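Plandgate Public Schools has opened its desktop computer renewal program for the current school year. Staff and families will find the main points in this thread. (1/8)

The program covers 200 desktop computers in classrooms, libraries and front offices. Units that pass inspection will be returned to service. Units that do not pass will be used for parts. (2/8)

Schools are asked to save all files to the district drive before a computer is collected. Files left on a computer cannot be recovered after collection. Requests for an exception should be sent to Rasha Akl, Office of School Operations. (3/8)

Please remove keyboards, mice, monitors and power cords and keep them at the school. Only the tower is to be sent. Each tower must carry a completed Form 2085, taped to the top panel. (4/8)

Collection dates were sent to principals in December. The first 100 towers have been received. Schools that have not confirmed a contact person should do so by 24 February 2020. (5/8)

At the workshop, each tower is laid on its side and the side panel is taken off. Staff check the memory, the graphics card where one is fitted, the power supply and the hard drive, and look over the cables running to the drive bays. (6/8)

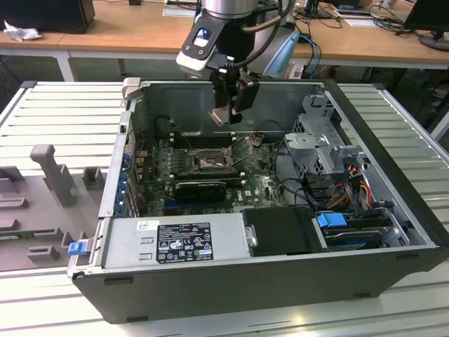 Plandgate Public Schools | Department of Technology Services | Equipment Workshop

An opened tower on the worktable, with the motherboard, power supply and drive cage in view. Parts removed from retired units are labeled and stored for later repairs. (7/8)

Questions about a specific computer may be directed to Karim Nassar, Equipment Workshop, extension 70. Please have the Form 2085 number ready. (8/8)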